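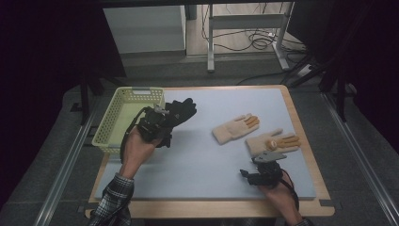 How do you teach a robot to tidy up gloves?

By the Nunik science desk, December

You know how to put a pair of gloves in a basket. You've done it loads of times, or someone has asked you to loads of times. You reach out, pinch, lift, move over, let go. Easy!

Now try explaining it to somebody who has never had hands. Somebody who doesn't know what a glove is, or that it flops. How hard do you squeeze? Where do you pinch - the fingers or the cuff? What if one glove is half under the other one?

Tricky. And that is the problem with robots. They are strong and they don't get bored, but they only know what they've been given. So instead of writing out a giant list of rules, lots of people now do something much more like what a big sister does when she teaches you to tie your laces. They show it.

Two ways of showing

There are a few ways to show a robot a job. We'll do two of them, as they are the ones you will hear about most.

Way one: remote control. A person sits or stands near the robot (or miles away!) and drives its arms. Sometimes with joysticks, sometimes with a small copy of the robot's arm. Move the small arm, and the big arm does the same. The robot remembers every wiggle. It is a bit like someone holding your pencil with you when you were learning to write your name. Good thing about this way - the robot's own arm does the job, so you know the arm can reach. Bad thing - it is slow. Driving an arm from a distance feels like picking up peas while wearing oven gloves.

Way two: by hand. This time you leave the robot's arms out of it. A person holds a robot hand in their own hand. The robot hand is called a gripper. Most grippers have just two fingers, a bit like a crab's claw or the tongs you use for sausages. The person does the job using the grippers, one in the left hand and one in the right, and the movements get saved. Later on, a robot with the same kind of fingers can learn from them.

The gloves job in our top picture is being done the second way. A black glove is over by the yellow-green basket, in the left gripper, and two beige knitted ones with orangey fingertips are still lying on the board. The job is called Bedora, which is just the name the team at Plullau gave to it. (They name all their jobs. There is one called Ahonen that is only about folding tea towels.)

Why gloves?

Good question. Gloves look simple and they are horrible.

A wooden block stays the same shape wherever you put it. Pick it up and it's still a block. A glove changes shape every time you touch it. The fingers bend, the cuff rolls, the thumb gets tucked inside and then it looks like a different thing altogether. Your brain says "still a glove" straight away. A robot has to learn that, and it learns by seeing lots and lots of gloves in lots of silly positions.

Also gloves come in different stuff. Knitted, rubbery, fluffy, thin. Some slide and some stick. If you only ever taught a robot with one kind, it might get in a right muddle with the next.

Fingers that feel... well, sort of

Next, the fingers themselves. Yours are brilliant, by the way. They are soft and a bit grippy, they have nails for picking at things, and they can feel a single hair. Gripper fingers have none of that unless somebody builds it in.

One thing people can do is put a covering on the tips. Something with a bit of grip. Bare metal or hard plastic can be slippy, and a slippy finger drops things. The trouble is that coverings wear out. All that pinching and rubbing, over and over, and the edges start to fray like the toes of old socks. So then you have to put on a new one, and try to make it just like the last one, becuase if the fingers change too much the robot is learning with one set of hands and working with another.

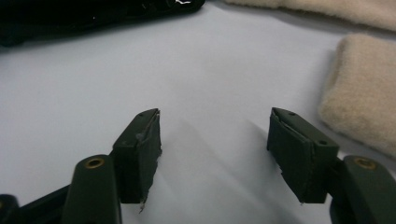
Close up on the gripper's fingertips. Look at the raggedy edges of the green covering!

What does the robot learn from?

Mostly two things.

First, pictures. A little camera can ride along on the gripper, looking down past the fingers. It sees what you'd see if you had an eye on your wrist (yuck, but useful). So the robot gets a view of the table, and whatever is lying on it, from very close. There may be another camera higher up for the big view, a bit like having a friend looking over your shoulder.

Second, movement. Where was the gripper? Which way was it pointing? Were the fingers open or shut? All of this is saved many times every second, so it can be matched up with the pictures later. Picture plus movement, picture plus movement, thousands of times.

Put them together and the robot's computer starts to spot patterns. Glove in the middle of the view, fingers open - people usually go down now. Fingers shut, basket underneath - people usually let go. It isn't thinking about gloves the way you do. It is more like getting so used to a song that you know what note comes next.

How many times do you have to show it?

More than you'd like! You might need to be shown something 2 or 3 times before you've got it. A robot needs a lot more. For Bedora the plan is 600 goes. One go means starting with the gloves out and ending with them in the basket. Then everything comes out again, gets put in new places, and off you go.

New places is the important bit. If the gloves start in the same spot every time, the robot might just learn "go to that spot" and never bother with the gloves at all. Then you move one a tiny bit to the left and it grabs at thin air. So people mix it up. Fingers pointing this way, fingers pointing that way, gloves close together, gloves far apart.

And you have to do it nicely. If you're grumpy and fling things, guess what, you have given the robot a lesson in flinging. The people who do this job get almost as fussy as piano teachers. Slow, smooth, no showing off.

Mistakes are allowed, a bit

Say you pinch a glove and it slips out. Oops. Should you throw that go away? Sometimes yes. But sometimes it's worth keeping the bit where you try again and get it, so the robot can see what to do when things go wrong. Otherwise it has only ever seen perfect goes, and the first time it drops somthing it has no idea what comes next.

Try it at home

You will need: kitchen tongs (two pairs if you have them), some gloves or socks, a box or basket, a helper.

1. Lay the gloves flat on a table. Put the basket to one side.
2. Tongs in your hands. No fingers touching the gloves!
3. Move every glove into the basket. Notice where you pinch. Does the cuff work better, or the fingertips?
4. Wrap the ends of the tongs in a bit of cloth or some rubber bands. Have another go. Better or worse?
5. Now the hard one. Your helper shuts their eyes and holds the tongs, and you are only allowed to use words. "Left a bit. Down. Stop. Squeeze." See how long it takes!

After number 5 you will see why people would sooner show a robot than tell it.

Words to know

Gripper - a robot's hand. Often has only two fingers.
Demonstration - one go at a job, done by a person and saved for the robot to learn from.
Remote control (grown-ups in robot labs say "teleoperation") - driving a robot's arms yourself while it remembers what you did.

Next month: why robots find stairs so annoying.

2 comments | Share this page

Nunik - science for curious kids | Contact us | Copyright Nunik, all rights reserved | Back to top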